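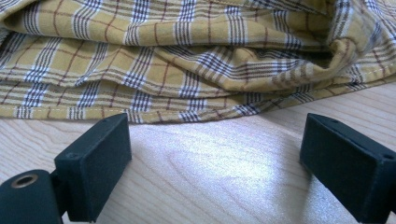 So I finally gave up on the dryer. It's been making that grinding noise since December, and when the repair guy from Wegener quoted me more than I paid for the thing, I said thanks very much and went out and bought a clothesline. Forty-two feet of it, plus 6 pounds of clothespins (okay, I misread the listing, it's a lot of clothespins).

My neighbor Archie Munro helped me put up the posts. He has opinions about posts! We dug one hole, he didn't like it, we dug it again a foot to the left, and then we had iced coffee on the steps and talked about his knee.

Four weeks in, I'm kind of hooked. Sheets dry in a morning if there's any wind at all. Towels come out like cardboard, and I've decided I like that, though my daughter says it's like drying off with a cereal box. Shirts go upside down, pinned at the hem, or you get those little shoulder bumps that follow you around all day.

Jeans are still a problem. I hung mine up at seven in the morning and the pockets were damp at supper. If you've got a trick for pockets, leave me a comment, please!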